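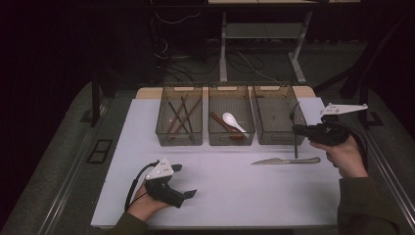

Should chopsticks get a bin of their own?
Give them one if you own more than a couple of pairs, and let everything else share.

That's how I'd put it to anyone on the Tirkeo list, anyway! Quoting the earlier message so the thread makes sense:

> I bought three open bins for my utensils and I can't settle on a system.
> Everything migrates to the front one. The chopsticks are the worst,
> I never find two that match. Do you sort by size or by use?
> Adugna kitchen, second floor

By use, always by use. I tried size for a whole April and kept fishing for a soup spoon under the long stuff. Now chopsticks go on the left, the spoon and the flat wooden spatula go in the middle, and the right one is for table knives. (My bins are the smoky see-through kind, with a handle slot at the back, and I love them.)

For matching, I tip everything out and pair up before anything goes back in. Lay two side by side on the table and roll them together a little.

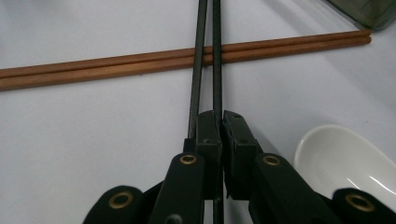 If one is thicker or the tips don't line up, it belongs with another partner, so set it aside and keep going. Brown with brown, black with black, and any leftover single goes in my plant pots as a stake.

Then I put them back in this order:

1. Chopsticks, a pair at a time, thin tips all facing the same way.
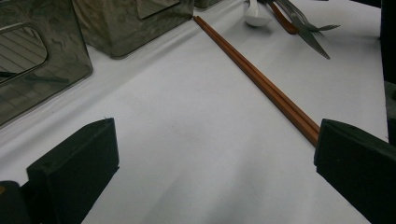

2. Spoon and spatula, spatula first so it lies flat.

3. Knives last, blades all pointing left.

Does anyone over at Brellano do it differently? I'm still not sold on where the ladle should live.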